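Steam, Then Fold: A Morning with Tala Hijazi 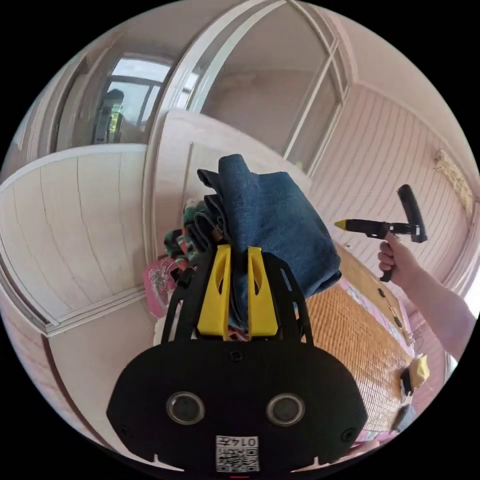 Dodano Housekeeping and Linen Team | Staff Stories

Tala Hijazi has been folding other people's laundry for long enough that she does it while looking at you. It is a little unnerving the first time. You ask her a question, she gives you her full attention, and meanwhile a pile grows at her side as if somebody else were making it. I spent most of an April morning with her, and I came home and refolded my entire linen closet, so consider yourselves warned.

She joined the linen team after years of running a small alterations counter at Majali, the fabric shop her aunt used to own, and she still talks about cloth the way some people talk about their relatives. "Cotton is stubborn, but it's fair," she told me. "You give it heat, you give it a minute, and it does what you want. The slippery blends smile at you and then do whatever they like as soon as you've turned around."

Her preferred place to work is a bed. She has nothing against ironing boards (she owns 2, and one of them was a wedding present), but she finds them narrow and a bit bossy. A bed lets her spread out. She likes a woven mat laid over the sheet, something with a bit of a grid to it, and she'll smooth a piece out on that and go over it with a handheld steam brush.

"My mother used a folded blanket," she said. "I tried that for years. Then I was at a friend's place and she had one of these mats on the floor by the window, and I thought, well, that would be nice and flat, wouldn't it? I bought one on the way home. I think I missed my bus for it."

I asked about towels, because I have always wondered whether anyone really steams a towel. Tala laughed for quite a while at that one. "I do! Not every time, and not all of them. A blue one, a dark one, something that's been squashed at the bottom of a bag, yes. You're only waking it up. Shake it out, pass over it lightly, let it sit, and then fold." She is firm on letting it sit. Tadeo Echeverría, who trained with her last year and now looks after the rooms on our Jistelport side, says she once made him wait 5 full minutes before she'd let him touch a pillowcase — and that he has never had a musty shelf since.

Patterned clothes are her favorites to fold. She likes a pile with some green and red in it, and she puts the busiest prints where she can see them when the wardrobe doors open. Plain things can go underneath. "It's cheerful in the morning," she said. "You open the door half asleep and there's a color looking at you."

On her longest day, before the Geraler guest rooms reopened, she got through over 60 pieces and then went home and did her own washing. I asked whether she hadn't been tired of it by then. She thought about this for a moment, still folding.

"My feet were tired," she said. "My hands were fine. I put the radio on and did the sheets."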